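Dravik two-finger gripper: notes from the Parri open day

Parri opened its demonstration room to trade visitors one Monday in February, and the Dravik was on the first bench. It is a parallel gripper for small arms, sold with a wrist camera bracket and a software licence. I had ninety minutes with it, most of them in the company of Glenys Humphreys, who runs applications at Parri and answered questions without a script.

The gripper is supplied with two tapered fingertips. They are exchanged with a hex key, two screws each, and the change took me under four minutes. Parri rates the tips for 200 hours before inspection. Force is set in software on a scale from 1 to 20. The scale is not in newtons, and the manual gives no conversion table, which is a poor omission at this price.

The programme for the morning was soft and awkward goods: padded items, items with leads, items that fold. Rigid boxes were left to the Vandale vacuum unit on the next bench. Headphones are a reasonable test for a two-finger tool. The band, the pads and the cable all behave differently under load, and a grip that suits one can spoil another.

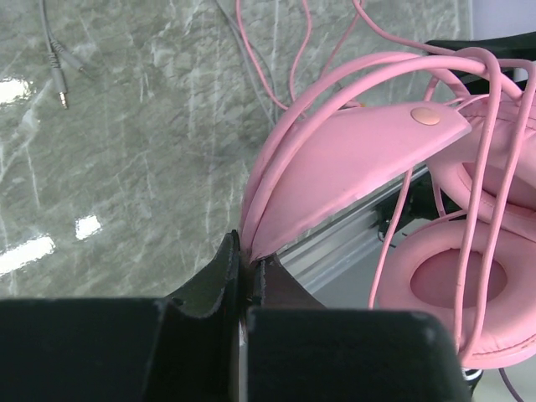 Can the force limit be changed while a program is running? Only between moves; a new value sent during a move is held until the arm next stops.

That limit matters more than it sounds. An operator who sees padding being crushed has to wait for the end of the move or press stop. The older Narkus gripper accepts a new value at any time, and I would not give that up lightly on a line with mixed goods.

Camera placement is good. The bracket is stiff, and the cable exits at the rear of the wrist, clear of the work. Polished surfaces remain a nuisance for any camera this close, and I would fit a matt bench top before buying a better lens.

Parri's endurance log for the demonstration unit stood at 1,202 cycles when I arrived. A figure in the low thousands says little about bearing wear. Humphreys agreed, and said a longer log would be sent to buyers on request - I have asked for mine.

Noise is low. The status light is on the underside of the body and hard to see from a standing position.

Recommended for sorting and packing trials with soft goods. For production work, wait for the force table.

Related items
Vandale vacuum unit: first look
Narkus gripper after 1,000 hours
Choosing fingertips for padded goods
Wrist camera brackets compared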